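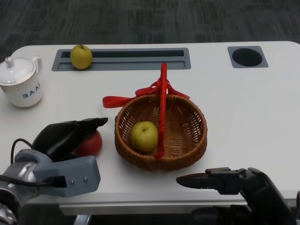 Brestance Releases Celness 2 Battery Controller for Phones and Tablets

WADECK, November — Brestance has begun shipping Celness 2, a charge controller for phones and tablets with single-cell lithium batteries. The part replaces the first Celness, which remains available to existing customers until stock runs out.

Celness 2 measures cell voltage and temperature 500 times per second and adjusts the charging current in small steps. The earlier controller used four fixed current levels. In bench tests at the company's Wadeck laboratory, cells charged with the new part kept 80 percent of their original capacity after 2,000 cycles.

"Most of the work went into the temperature model," said Jytte Riis, head of power engineering at Brestance. "The old one reacted too late when a phone was charging and running a game at the same time."

The controller is pin-compatible with its predecessor. Manufacturers will need firmware version 403 or later — earlier versions start up but fall back to the fixed levels. An evaluation board, Bach 414, is sold separately and includes a USB-C input and a serial port for logging.

Samples are available now. Volume orders ship in eight weeks.

Press contact: Grímur Juhl, Brestance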